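키테오(Kiteo) 위층 공용 자리 조성 사업 중간 보고
받는 곳: Cinholm 공간지원 담당자님께
작성일: 2025년 12월 12일

안녕하세요, 키테오 위층 살림을 맡고 있는 사람입니다. 8월에 첫 지원금을 받고 나서 드리는 중간 보고예요. 양식 파일을 보내 주셨는데 칸이 작아서 글이 자꾸 잘리더라고요. 전화로 여쭤봤더니 편하게 풀어 써도 된다고 하셔서 정말 편하게 씁니다. 숫자가 들어간 정산표는 따로 붙였고, 이 글에서는 돈이 어디로 갔고 자리가 어떻게 바뀌었는지를 중심으로 말씀드릴게요.

1. 어디까지 왔나

신청서에 적은 일은 크게 세 덩어리였지요. 위층에 여럿이 둘러앉을 탁자를 놓는 것, 전기를 쓸 수 있게 손보는 것, 그리고 짐 둘 곳을 만드는 것. 이 가운데 탁자는 끝났고, 전기는 급한 것부터 했고, 짐은... 아직입니다. 짐 이야기는 뒤에서 길게 할게요. 제일 할 말이 많은 부분이라서요.

지금까지 쓴 돈은 1,191만 원이고 통장에 남은 돈은 398만 원입니다. 계획보다 조금 덜 쓴 상태인데, 아껴서 그런 건 아니고 수납 쪽 발주를 미뤄 둔 탓이에요. 이 남은 돈을 어떻게 쓸지는 4번에 적었으니 꼭 봐 주세요. 답을 주셔야 움직일 수 있는 부분이 하나 있습니다.

일정은 처음 계획보다 밀렸습니다. 여름에 위층 바닥 청소를 먼저 하고 가구를 들이기로 했는데, 청소 업체 날짜와 가구 배송 날짜가 딱 거꾸로 잡혔어요. 그래서 가구가 먼저 오고, 온 가구를 한쪽으로 밀어 놓고 청소하고, 다시 펴고(허리 아팠습니다), 그러다 보니 며칠이 훌쩍 갔어요. 다음에 이런 일을 또 한다면 배송 날짜부터 받고 나머지를 맞출 생각입니다.

2. 탁자와 자리

탁자는 신청서에 적은 네모난 작업대에서 둥근 것으로 바꿨습니다. 이 변경은 여름에 메일로 승인받은 내용이고요. 처음에 골랐던 건 Böttcher 카탈로그에 있던 긴 작업대였는데, 막상 바닥에 테이프로 크기를 표시해 보니 난간 쪽으로 지나가는 길이 너무 좁아지더라고요. 의자를 빼면 사람이 옆으로 서서 지나가야 할 정도였어요. 둥근 탁자는 모서리가 없으니 돌아서 지나가기가 훨씬 낫습니다. Böttcher에서는 의자만 샀습니다. 가볍고 잘 겹쳐져서 마음에 들어요!

색은 의견이 갈렸어요. 나무색이 따뜻해 보인다는 분도 있었고 흰색이 밝아서 좋다는 분도 있었는데, 결국 흰색으로 갔습니다. 낮에는 창에서 빛이 잘 들어와서 흰 탁자가 아주 환합니다. 대신 볼펜 자국이 금방 보여요. 연필 가루도 보이고, 커피 잔 자국도 보이고. 이건 각오한 일이긴 한데 생각보다 더 잘 보입니다.

쓰는 방식도 정했습니다. 처음에는 시간표를 빽빽하게 짜서 벽에 붙였다가 일주일 만에 뗐어요. 오는 사람들이 시간표를 보고 오는 게 아니라 난간 너머로 위를 올려다보고 자리가 있나 없나 보고 올라오거든요. 그래서 지금은 여럿이 길게 쓸 때만 미리 적어 두고, 나머지는 먼저 온 순서대로 씁니다. 말다툼은 아직 없었어요. 자리를 오래 맡아 두고 사라지는 일이 가끔 있어서 "한 시간 넘게 비우면 물건을 옆으로 옮깁니다"라는 안내문을 새로 썼는데, 글씨가 너무 딱딱하다는 말을 듣고 다시 쓰는 중입니다. 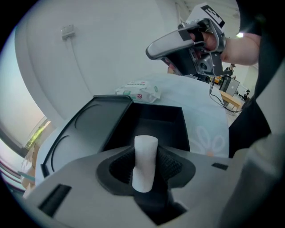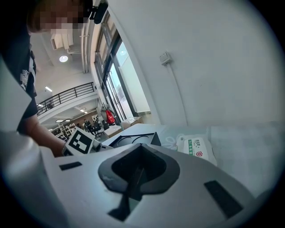 탁자 닦는 일은 당번을 두지 않고 쓴 사람이 닦는 것으로 정했습니다. 처음 한 달은 걸레를 빨아 난간 옆에 널어 뒀는데, 걸레가 마를 날이 없고 냄새도 나고, 무엇보다 누가 빨았는지를 두고 은근히 눈치를 보게 되더라고요. 그래서 걸레를 치우고 물티슈를 사기로 했어요. 두 사진 모두 흰 탁자 위에 초록색과 빨간색 글씨가 찍힌 흰 꾸러미가 올라와 있는데, 저렇게 손 닿는 곳에 꺼내 두는 게 요령입니다. 서랍에 넣어 뒀을 때는 다들 안 닦고 갔거든요. 꺼내 놓으니까 닦아요. 신청서의 소모품 항목에는 세제와 걸레만 적혀 있어서 물티슈값은 그 항목 안에서 돌려 썼고, 영수증은 모두 붙였습니다. 쓰레기가 늘어난다는 지적이 있었고 맞는 말씀이라서, 마른 가루만 있을 때는 작은 솔로 쓸고 얼룩이 있을 때만 물티슈를 쓰자고 적어 붙였습니다.

얼룩 제거용으로는 Gromix 세정제도 하나 써 봤어요. 볼펜 자국은 잘 지워졌는데 향이 좀 세요. 창을 열 수 있는 날이 아니면 머리가 아프다는 분이 있어서 지금은 선반 위에 올려 두고 제가 가끔만 씁니다. 남은 건 다 쓰고 더 사지는 않을 계획입니다.

3. 전기와 선 정리

위층을 쓰는 분들이 처음부터 제일 많이 하신 말씀이 "꽂을 데가 없어요"였습니다. 콘센트가 벽 쪽에 몰려 있어서 탁자까지 선을 끌어와야 했고, 그 선이 지나는 길을 가로질렀어요. 전기 기사님을 불러 벽 쪽 상태를 점검받았고, 느슨하던 콘센트를 바꾸고 탁자 쪽으로 오는 연장선을 하나로 줄였습니다. 여기까지가 급한 것이었고 8월 지원금 안에서 끝냈습니다.

남은 건 보기 싫은 선들입니다. 두 번째 사진 오른쪽에 보면 벽 스위치에서 흰 선이 아래로 쭉 내려와 있지요. 얇은 선이지만 벽이 하야니까 오히려 눈에 띄고, 짐을 벽에 붙여 놓다가 걸릴까 봐 저는 볼 때마다 신경이 쓰여요. 몰딩을 사서 붙이면 될 일이라 큰돈은 아닙니다. 탁자 위에 돌돌 말려 있는 흰 케이블 같은 것도 마찬가지예요. 각자 가져온 선, 공용 선이 섞이면 나중에 어느 게 어느 건지 모르게 되거든요. 공용 선에는 노란 테이프를 감아 표시하자고 해 두었고, 테이프는 이미 사 뒀습니다. 감는 건 이번 달 안에 할게요.

천장등은 손대지 않았습니다. 저녁에 좀 어둡다는 이야기가 있어서 등을 더 달까도 생각했는데, 건물 쪽 허락을 받아야 하고 사다리차 이야기까지 나와서 접었어요. 탁자용 스탠드를 두 개쯤 두는 쪽이 현실적이라고 봅니다. 밝기 문제는 겨울에 해가 짧아지면서 더 자주 나올 것 같고, 스탠드는 남은 예산으로 살 수 있는 범위입니다.

에어컨은 천장에 달린 것을 그대로 씁니다. 여름에 필터 청소를 한 번 했고 그 비용은 우리 쪽 운영비로 냈으니 정산표에는 없습니다. 혹시 빠진 줄 아실까 봐 적어 둬요.

4. 짐, 그리고 남은 돈

자, 제일 안 된 부분입니다. 신청서에는 "이용자 개인 짐 보관 공간 설치"라고 멋있게 적었는데 지금은 창가가 그 보관 공간 노릇을 하고 있어요. 빨간 배낭과 회색 가방이 창 아래쪽에 자리를 잡고 있고, 그 밑 바닥에는 흰 상자와 골판지색 상자가 나와 있는 모습이 두 번째 사진에도 그대로 있습니다. 사람이 많은 날은 가방이 더 늘고, 그러면 창가로 가기가 불편해집니다. 다치신 분은 없지만 가방 끈에 발이 걸릴 뻔했다는 말은 들었어요.

왜 늦어졌느냐 하면, 제가 사물함을 너무 큰 걸로 골랐습니다. 문 달린 철제 사물함을 견적까지 다 받았는데, 놓을 자리를 재 보니 창을 꽤 가리더라고요. 위층에서 제일 좋은 게 그 창인데 그걸 막고 사물함을 세우자니 도저히 마음이 안 가서 발주를 멈췄습니다. 그러고 나서 한참 다른 방법을 못 찾았어요. 제 잘못이 큽니다. 줄자를 견적보다 먼저 꺼냈어야 했는데 말이지요.

지금 생각하는 방법은 이렇습니다. 높은 사물함 대신 창턱보다 낮은 수납장을 놓고, 벽에는 가방걸이를 나란히 달고, 상자류는 아래층 선반으로 내려보내는 거예요. 아래층에는 흰 선반이 이미 있어서 새로 살 필요가 없고, 자주 안 쓰는 물건부터 내리면 됩니다. 낮은 수납장은 자물쇠 있는 칸과 없는 칸을 섞으려고 합니다. 자물쇠 칸은 한 달에 4,000원을 받아서 자물쇠 수리와 물티슈값에 보태자는 의견이 있는데, 지원금으로 산 가구에서 이용료를 받아도 되는지 제가 규정을 읽어도 잘 모르겠어요. 담당자님 답을 꼭 듣고 싶은 부분이 이겁니다. 안 된다고 하시면 무료로 하고 칸을 돌아가며 쓰게 하겠습니다.

남은 398만 원은 수납장과 가방걸이, 선 몰딩, 스탠드 순으로 쓰려고 합니다. 수납장 견적은 3곳에서 받는 중이고, 두 곳은 왔고 한 곳은 담당자가 휴가라며 기다려 달래요. 다 모이면 비교표를 만들어 보내 드리겠습니다. 이번에는 바닥에 테이프부터 붙여 봤습니다! 의자를 다 빼고 앉아도 지나갈 길이 남아요.

그리고 작은 물건 이야기 하나만 더요. 탁자 위에 자잘한 것들이 굴러다니는 문제가 있습니다. 두 번째 사진의 검은 받침처럼 탁자에 올려놓고 쓰는 물건이야 쓰는 동안은 거기 있는 게 맞는데, 다 쓰고 나서 갈 곳이 정해져 있지 않으면 그냥 탁자에 눌러앉더라고요. 그래서 수납장 맨 위 칸은 개인 칸으로 나누지 않고 "탁자에서 내려온 물건" 칸으로 비워 두려고 해요. 한 달이 지나도 찾는 사람이 없으면 아래층 선반으로 내립니다. 이름표를 붙이자는 의견은 저도 좋다고 생각하는데 라벨기를 새로 사는 건 좀 과한 것 같아서, 마스킹테이프에 펜으로 쓰는 걸로 시작해 볼게요.

5. 쓰는 분들 이야기

설문은 아직 안 돌렸습니다. 계획서에는 중간 보고에 넣겠다고 적었는데, 수납이 빠진 상태로 물어보면 답이 전부 짐 이야기일 것 같아서 수납장이 들어온 뒤로 미뤘어요. 대신 탁자 옆에 공책을 하나 묶어 뒀더니 이런저런 말이 쌓였습니다. 몇 개만 옮겨요.

"의자가 가벼워서 좋은데 일어날 때 소리가 큽니다."
"꽃무늬 예뻐요. 흰 탁자에 흰 꽃이라 가까이 앉아야 보이네요."
"가방 걸 데 좀요. 제발요."
"아래층 전화 소리가 위로 다 올라와요."

의자 소리는 다리에 펠트를 붙여서 많이 줄었습니다. 몇 개는 벌써 떨어져서 다시 붙였고요. 꽃무늬는 저도 좋아합니다. 카탈로그에서는 잘 안 보여서 있는 줄도 모르고 샀어요. 아래층 소리는 트인 구조라 어쩔 수 없는 면이 있는데, 긴 통화는 밖에서 해 달라고 아래층 분들께 부탁드렸더니 흔쾌히 그러마 하셨습니다.

6. 붙임과 부탁

붙임으로 정산표, 영수증 사본, 둥근 탁자 변경 승인 메일, 도착한 수납장 견적서 두 장을 보냅니다. 영수증 가운데 한 장은 물이 튀어 날짜가 번졌는데 카드 내역을 같이 붙였으니 맞춰 보실 수 있을 거예요.

이용료 건은 다른 것보다 먼저 답을 주시면 고맙겠습니다. 칸 구성이 거기에 달려 있어서 그 답이 와야 수납장을 발주할 수 있어요. 현장에 들르실 일이 있으면 낮에 오세요. 빛이 좋을 때 보여 드리고 싶습니다. 오시기 전날 문자 한 통만 주시면 탁자를 비워 놓고 기다릴게요.

키테오 위층 담당 드림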